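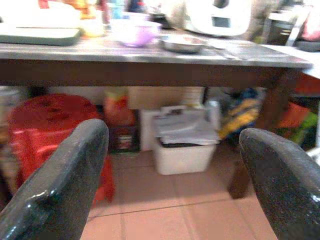 Table with a gray top and dark wooden apron

Progress report: bonus plan redesign, Prekum household products division
Covering the second quarter of the project
For: Group Compensation

Hi all,

I know the last report ran long and several of you told me so (kindly, mostly), so I've tried to keep to what has moved, what hasn't, and what I need from you before the September pay meeting. I haven't entirely managed it. Sorry in advance!

Where we are

When you gave me this job, the division had 17 separate bonus plans. Some of those were real plans with a document and a formula, and some were a spreadsheet that somebody updated once a year and emailed to payroll. As of this week we're down to 11. The six that went were the easy ones: plans with only a handful of people left on them, plus the old detergent launch bonus, which was still paying out on a product we stopped selling before I joined the company. I'll admit I was very happy to close that one.

The remaining 11 are harder. Most of them cover sales and plant management, and people have built their household budgets around them. I've been going slowly on purpose. Every time I've opened one up I've found some side arrangement tucked in a footnote, and I'd much prefer to find those now than have them turn up on appeal after the letters go out.

The target is still four plans by the end of the year: executives, sales, plants, and everybody else. I think we'll make it on three of those. Sales I'm less sure about, and there's more on that further down.

Moving payroll data into Basix

This has eaten more of my quarter than anything else. You'll remember that we picked Basix because the corporate office already had it and the extra seats were cheap. The software itself is fine. I've come around to it, even the reporting screen, which looks like it was designed by someone who was mad at me personally.

What's slow is our own data. The division kept bonus history in three places and they don't agree with each other. Job titles are the worst of it. We have people listed as "Manager II," "Mgr 2," and "Manager (2)," and for one plant those are three different pay bands while for another they're all the same thing. I've been matching them by hand with help from the payroll desk, and we've finished everything except the Callmont plant.

Callmont is a special case. It came to us in the purchase before last, with its own payroll provider and its own calendar, so its bonus year ends in April and ours ends in December. That means any comparison I give you between Callmont and the rest of the division is lopsided by a few months whichever way I cut it. I've put Callmont on its own tab in the workbook and I'd ask you not to add it to the totals until I say it's safe. (Somebody did that with the first quarter workbook and I spent a whole afternoon explaining a gap that wasn't there.)

The outside review

Nyamweya delivered its draft on executive pay late last month. I've read it twice now. It's a good piece of work, a bit heavy on charts, and it says out loud a couple of things we'd all been muttering.

The main finding is that our long-term award is too easy to earn at the bottom and too hard to earn at the top. In plain terms, a so-so year pays pretty well, and a great year doesn't pay much more than a decent one. The draft also points out that 35 percent of the annual executive bonus rides on "strategic objectives," which get scored by the same people who write them. I've been grumbling about that line since my first month here, so I was pleased to see somebody with a letterhead grumble about it too.

The suggested fix is to cut the strategic piece way back, keep it to two or three goals that can be checked by someone outside the division, and move the rest onto cash flow and operating margin. I agree with most of that. Where I'd push back is on margin. We sell a lot of bleach and dish soap, and our margin swings with the price of plastic and fuel no matter how well anybody does their job. If we tie too much pay to it, we'll hand out big checks in lucky years and then spend the unlucky ones making excuses for adjusting the formula. I've asked Nyamweya to run the numbers again with raw material costs held flat, and that version should be with me in a couple of weeks.

One thing I'd flag for whoever writes the pay section of the annual report: the draft compares us to a peer group that includes two companies much bigger than we are. It makes our top salaries look modest. I'd love to believe it, but if we print that comparison somebody's going to notice, and they'd be right to. I've asked for a second version with closer matches and I'd suggest we publish that one.
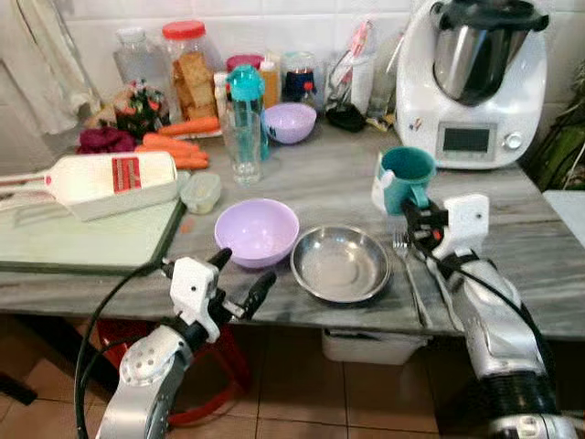
Plant managers are the part of this I feel best about. I ran 8 listening sessions over the quarter, most of them by phone, and the message was the same nearly everywhere. They don't mind being measured. They mind being measured on stuff that gets decided three floors above them, like which products get promoted and when the price goes up. What they want is safety, scrap, on-time shipping and overtime, because they can do something about those on a Tuesday morning or any other morning, and they want to see the score monthly and not find out in the spring.

So that's what the new plant plan does. It's one page. I've tested it against last year's results and most plants land close to where they did under the old plans, with two coming out ahead and one coming out noticeably behind. I've talked with that plant's manager already. It wasn't a fun call, but there's a scrap problem there and we both knew it. I'm proposing a one-year floor so nobody's check drops off a cliff while they sort it out.

Sales, the sticky part

Okay, sales. The old sales plans pay on volume shipped. Everybody knows what that leads to: the last two weeks of each quarter look like a parade, the stores fill up their back rooms, and then the first month of the next quarter is dead. We've been paying people bonuses to move the same pallets a little earlier.

I proposed switching to what the stores sell through, with a smaller piece for new accounts. Sales leadership hates it. Some of their reasons are good ones. We only get clean sell-through data from the bigger chains, so a rep who works with small regional stores would be paid partly on guesswork, and I wouldn't want that if it were my mortgage. Some of their reasons are less good, and I've said so, and we're still on speaking terms.

My current thinking is to run both measures side by side for two quarters, pay on the old one, and send each rep a monthly note showing what the new one would've paid. It costs us some time. It also means the sales plan probably won't be final by year end, and I wanted you to hear that from me now.

Money

The project is under budget on travel and over budget on outside help, and the two come close to canceling out. The extra run from Nyamweya was inside the original fee (I checked before I asked). What isn't in the budget is a temp for the payroll desk while we clean up the Callmont records. The desk has been covering it with overtime and I don't think that's fair to keep asking for.

What I need from you

A yes or no on the temp, as soon as you can. An email is fine.

A decision on the peer group before the annual report draft gets locked.

Somebody from Group to sit in on the next sales meeting. I'm happy to do the talking, but it'd help if they heard from another person that volume bonuses are going away eventually.

Comments on the plant plan one-pager, which is in the shared folder under "Plants, final draft." There's an older file in there called "Plants FINAL" and that one's wrong, please ignore it. I'll get it deleted once I figure out who owns it.

Next report comes at the end of the coming quarter, and by then I should have the Callmont tab merged and the new executive numbers in hand. Call me any time before ten or after three, when I'm usually at my desk.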